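1/ Right, I've been off here for a bit and people keep asking how the flat move went, so have a thread. Kettle's on, I've got opinions.

2/ First thing: the landlord's listing said "compact kitchen". I own 2000 cookery magazines (don't start) and the kitchen has one shelf. ONE.

3/ So I gave most of them away. Mei Abernathy took all the baking ones, drove over from Elley specially and left me a lemon drizzle as payment. Best deal I've ever done!
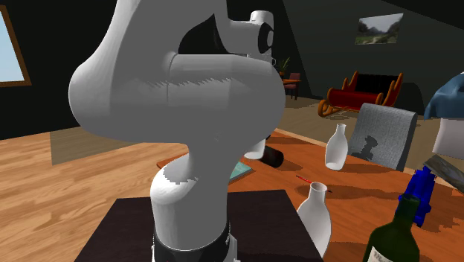

4/ Second thing: broadband. Clurna quoted me a date in August. AUGUST. I'm posting this off my phone, perched on the windowsill where I get two bars if I lean a bit.

5/ The downstairs neighbour, Mrs Szczepańska, has offered me her wifi in exchange for watering her tomatoes while she's away. I have killed every plant I've ever met, so we'll see how long that lasts.

6/ Oh and the bathroom tap drips, but only at night?? I've put a sponge under it and I'm calling that plumbing.

7/ Anyway if anyone wants a bookcase that doesn't fit up a narrow staircase, it's in the hall, come and get it. Bring a mate, it weighs a ton.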